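**Foro de la Asociación de Vecinos de Murnska › Normativa y convivencia › Mobiliario de las zonas comunes: propuesta de reglamento**

**Faith Laizer** (moderación)
9 sep 2018

Estimados vecinos:

Se abre el plazo de alegaciones al borrador del reglamento de salas comunes. El artículo 4 establece que todo asiento tapizado adquirido con cargo a la cuota ordinaria deberá ser de tela desenfundable. El presupuesto máximo por sala queda fijado en 4000 euros. Se ruega que las intervenciones se ciñan al articulado.

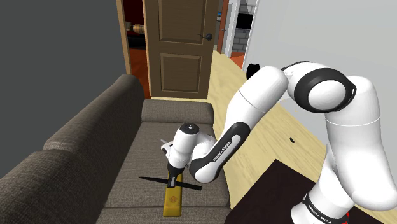
*Sofá de tela gris parduzca.*

---

**o_gatti**

Manifiesto mi desacuerdo con el artículo 4. La tela desenfundable encarece la compra y limita la oferta a dos o tres proveedores. En el edificio Bellini se optó en su día por polipiel y el gasto de mantenimiento ha sido mínimo. Solicito que se admita cualquier tapizado que cumpla la normativa contra incendios.

---

**T. Bashir**

> Solicito que se admita cualquier tapizado

No comparto el criterio. La polipiel del edificio Bellini presenta grietas en los brazos desde enero, y así consta en el parte de incidencias. Un tejido mezclado, de tono medio, disimula mejor el uso diario y admite limpieza por piezas. Propongo, además, que se exija una resistencia mínima a la abrasión y que el proveedor la acredite por escrito.

---

**o_gatti**

El parte menciona un solo brazo, en un solo sofá. Ruego precisión a quienes lo citen.

---

**T. Bashir**

Acepto la corrección. Mantengo la propuesta.

---

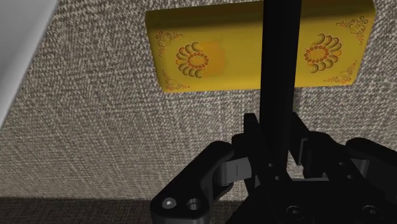

**Brunello Zuccaro**

Con la venia de la moderación, deseo plantear una cuestión distinta: el artículo 7, relativo a los objetos depositados en los asientos. La redacción actual prohíbe «dejar enseres de cualquier clase», lo que, leído literalmente, impediría apoyar una caja o un bolso durante una reunión. Sugiero el siguiente texto:

> «No se dejarán objetos sobre los asientos una vez concluido el uso de la sala. Queda prohibido en todo momento depositar en ellos utensilios cortantes.»

La segunda frase procede del reglamento de Hadaditz, donde se aplica sin dificultad.

---

**Faith Laizer** (moderación)

Se incorpora la enmienda al artículo 7. Quienes se opongan deberán indicarlo en este mismo hilo.

---

**bassi_b**

Me opongo parcialmente. En la sala de la planta baja se imparte el taller de costura y las tijeras pasan inevitablemente por el sofá. Pido una excepción para actividades autorizadas.

---

**Brunello Zuccaro**

Para eso están las mesas. Una excepción de esa amplitud dejaría el artículo sin contenido. Si el taller carece de superficie suficiente, procede solicitar otra mesa auxiliar con cargo al remanente. 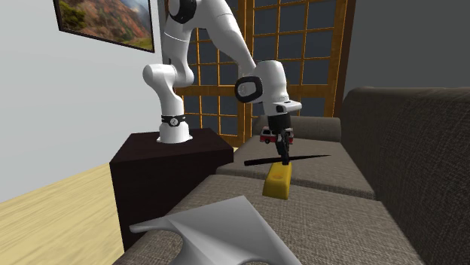
*Mesa marrón oscuro y sofá de tela.*

---

**bassi_b**

De acuerdo, siempre que la compra de la mesa se apruebe antes de la entrada en vigor. Retiro la oposición con esa condición.

---

**o_gatti**

Respecto del artículo 4, reitero mi voto en contra. Adjuntaré la oferta de Tirnuvdale en cuanto la reciba.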